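**Zavstead shared workshop -- gripping thin and fiddly things**

**prireo_pete**
Evening all! I've been working on the pick routine in our shared workshop most of this month (mainly after tea, when it's quiet) and I'm still after opinions on approach height. Small upright parts first. I open the jaws wide and come in with a finger either side, then close slowly.
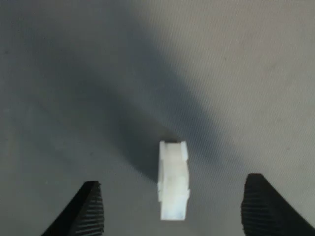 Josée Sutherland reckons you're opening far too wide, Pete, and that 42 mm would do for anything that size. She'd sooner trust the camera and keep the jaws narrow.

**prireo_pete**
I see her point, but I do like a bit of slack -- my calibration drifts! Flat things are another matter, and for those I hover first and let the wrist camera have a good look before going down.
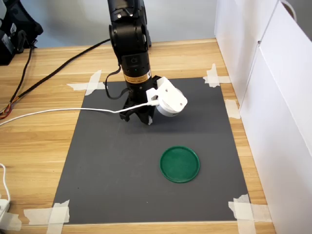
*Hovering over the mat, jaws open, green lid to the right.*

**wainwright65**
Lovely tidy mat, but I disagree about hovering. It cost me about 21 seconds a cycle on mine. Go straight down and feel for contact, I say.

**prireo_pete**
Tried that on Saturday and didn't care for it, though I'm happy to be talked round. What I do now is bring the fingers down to the middle of the lid and take my height from there.
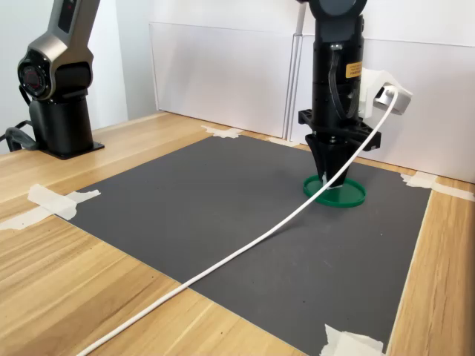 Then I work outwards to the rim in small steps, which is slow but kinder to the fingertips. Does anyone have gentler closing settings they'd share?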